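Jendo's paired hand grippers, after one season of rentals

Kutport equipment reviews: conversation with the product lead

Jendo sells a kit of two hand-held grippers, a charging base and a licence for the software that turns what the grippers record into files a robot arm can be trained on. The kit has been on the market since March. We spoke with the company's product lead at the Gredton workshop, where the units are assembled and where rented kits come back for inspection.

The first subject was the fingers. Jendo ships block-shaped pads in place of the curved tips found on its earlier single-hand model.

"A flat face is easy to model," the product lead said. "The arm at the other end carries the same pads, so the contact geometry is the same on both sides. With the curved tips we had a fitted approximation, and the error showed up on anything narrow."

Narrow objects make up most of the acceptance routine. Each kit is run through a set of tableware tasks before it leaves the building: spoons, plates, a placemat, a bare tabletop. Spoon handles are the part the company watches most closely.
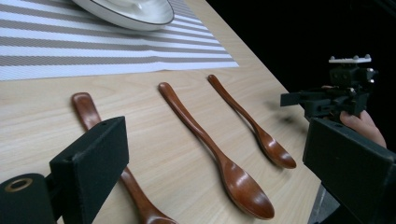
"A handle is thin and low to the table, so the operator has to bring the pads down almost to the surface before closing," the product lead said. "If the height estimate is off, the pads touch the wood. We log every one of those contacts. A glossy object is also harder on the tracking than a matte one, and we would rather find that out in Gredton than at a customer's site."

The routine consists of 200 recorded picks per kit. A kit that fails is taken apart, the finger mounts are shimmed, and the full count is run again from the start. The product lead declined to give a failure rate for the current batch but said it was lower than for the first one, in which the mounts were cut by an outside shop.

Each gripper weighs 769 grams with its battery. We put it to the product lead that this is heavy for a tool held out in front of the body, and there was no disagreement. "It's heavier than I want. Most of it is the housing. An operator can work with it for an hour and then the wrist starts to drop, and you can see that in the data. Our manual says to stop at 45 minutes. People don't stop."

A lighter housing is in testing. It will fit existing units, and customers on the service plan will pay for shipping only.

The service plan itself has drawn complaints. Fairclough, a contract data firm that rents ten pairs, told us that pad replacement was the largest item on its invoices in the first quarter of use. The pad surface wears at the lower edge, where it meets the table, and a worn edge changes the closing distance. Jendo's specification calls for replacement after 10 hours of closing time, as counted by the unit.

"Fairclough is right about the cost," the product lead said. "We set the interval before we had field data. It will probably go up. I don't want to say a number until the wear tests are finished." The pads are held by screws and can be changed at the bench, but the unit has to be recalibrated afterward, and that step takes longer than the change itself.

Two-handed recording is the reason most customers choose the kit over cheaper single units. The two grippers share a clock through the base, and the software rejects any session in which they drift apart by more than a set limit. In an early release the limit was too strict. Customers lost whole sessions to a few bad milliseconds – the log simply said "sync" and gave no further detail. The current release cuts out the affected stretch and keeps the remainder.

We asked whether both grippers need to be in one person's hands. They don't. Two operators can take one each, and the files are labeled accordingly, though the product lead noted that two people working over a small table get in each other's way and that the recordings are slower. 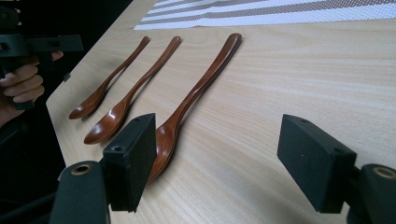

Can the kit be used with a robot arm from another maker?

It can, with an adapter plate and a set of Jendo pads fitted to the arm's own gripper. The company stocks plates for the common flange patterns and will cut others to a drawing. The opening width has to match within the tolerance given in the manual, and arms with a narrower stroke are not supported.

The adapter plate costs $273 and is not included in the rental. Jendo also sells the drawing, for customers who prefer to cut their own, but doesn't cover those plates under the service plan.

On documentation, the product lead conceded that the manual is behind the software. The calibration chapter still describes the earlier base, and the section on lighting is a single paragraph. A revised version is being written now and will be sent to current customers as a download. Rental kits go out from Gredton with a printed correction sheet until then.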